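ok thread on moving a two person soap business out of a spare bedroom and into an actual unit. wrote this on my phone between deliveries so forgive the spelling

1/ we signed the lease in Brerndale in January. I thought the hard part would be rent. hard part was shelves. and labels. and finding anything after 4pm

2/ the spare room had one system: I remember where stuff is. works great at 25 orders a month. at 100 orders a week you are crying on a carpet looking for the lavender

3/ first lesson. don't buy shelving before you measure your boxes. we did. sent it back. paid the return shipping, which hurt more than the shelves did

4/ second one, steel over wood if you handle anything oily. our old pine unit at home drank up a spill of almond oil and smelled like a bakery for a year. then like an old bakery

5/ bins. get all the same bin. I mean it. I had 17 kinds of tub from 17 different sales and none of them stacked. gave the lot away on the neighborhood page, gone in an hour

6/ one color for everyday stock and a diffrent color for stuff that's waiting on a decision. returns, dented tins, samples from Iro that we haven't opened. if it's in the odd color bin you don't ship it. simple rule, still broke it twice

7/

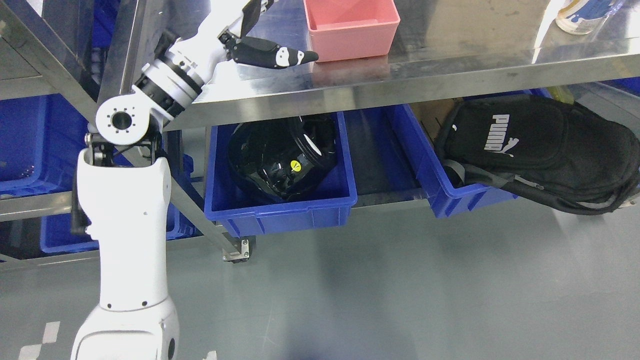
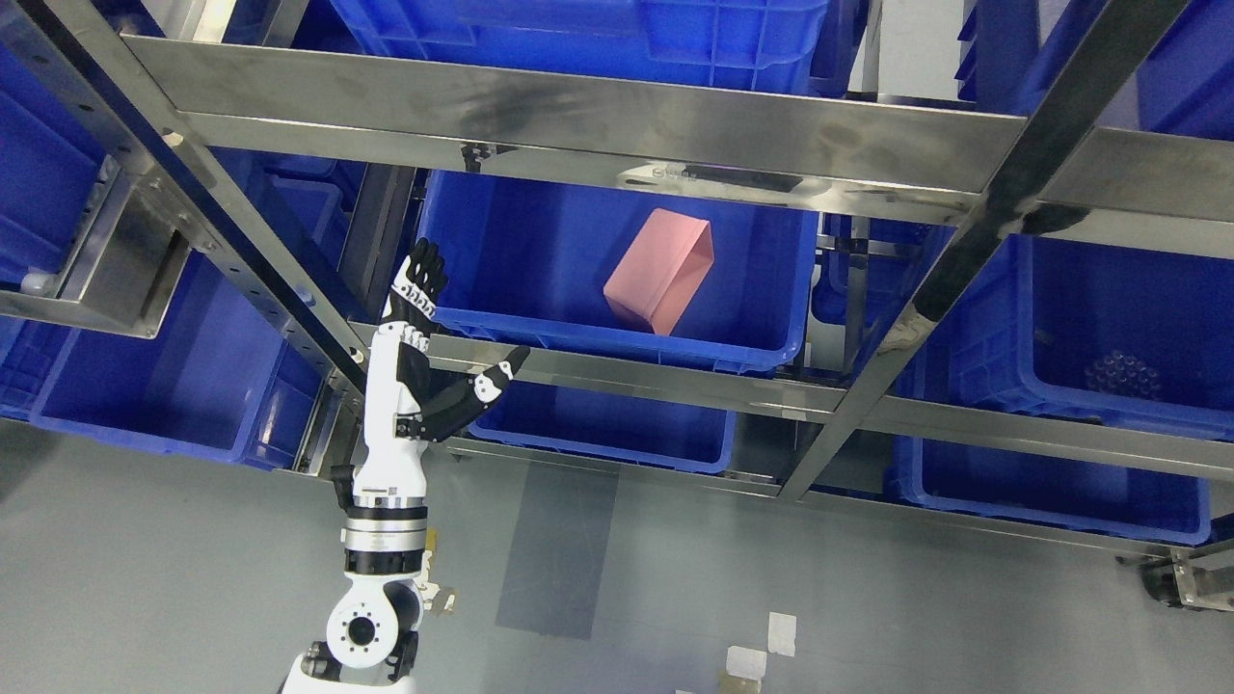
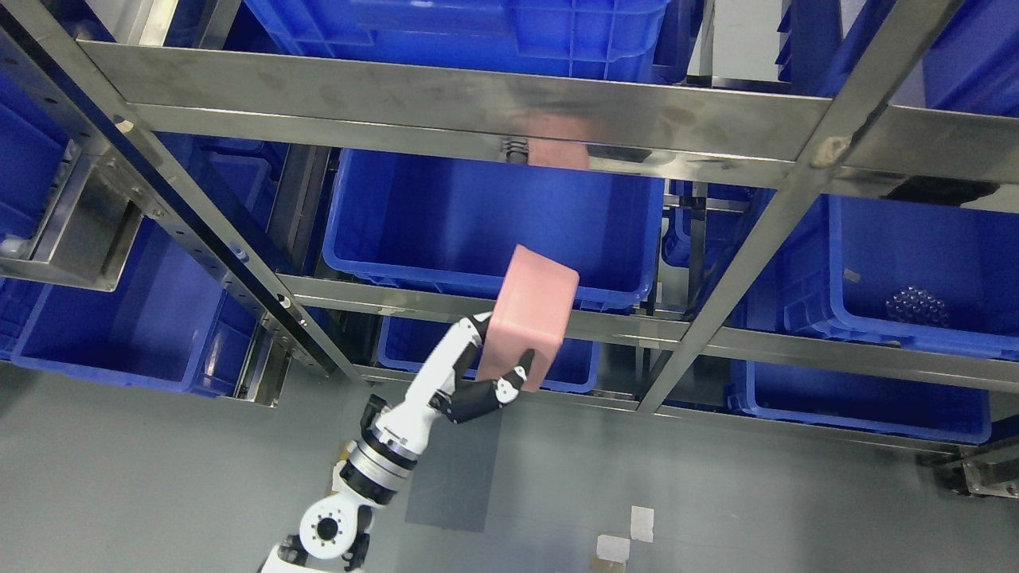
steel shelving, and something pink every time

8/ back to labels. handwritten is fine!! we lost two weekends to a label maker app from Grosedura. fonts. I was choosing fonts. then the tape ran out and I grabbed a marker and it's been a marker ever since

9/ label the front of the bin AND the shelf under it. otherwise the bin goes walkabout and there's no way to tell where it lived

10/ put the heavy stuff at hip height. lye, jars, the big oil jugs. I had jugs on top because "we don't need them that often". my shoulder would like a word about that

11/ speaking of lye, it gets its own closed cabinet with a lock. not on the open racks, not next to the citric acid, not "just for tonite"

12/ packing table. we made it too small, like everyone. you need room for the box, the filler, the tape, the printer, the coffee you will knock over. whatever you're picturing, go one bigger

13/ somebody asked about stock counts. last day of the month, phones off, one reads and one writes. we tried Vass for a while, fine program, but neither of us remembered to scan things out so it thought we were rich in beeswax. we were not

14/ floor: leave it clear. no "temporary" boxes. temporary boxes have been in my life longer than some friends

15/ money since people keep asking. biggest waste was fancy dividers. best spend was a decent step stool and a second tape gun. yes really. two tape guns means no one is waiting on the tape gun

16/ would I do it again, yes. would I do it in January again, no. the heat in the unit wasn't hooked up and coconut oil at that temperature is a brick. we were chipping it out with a butter knife in our coats

17/ will do a seperate thread on curing racks because that's a whole other mess and I have a pickup coming. ask stuff below, I'll get to it tonight after the mail run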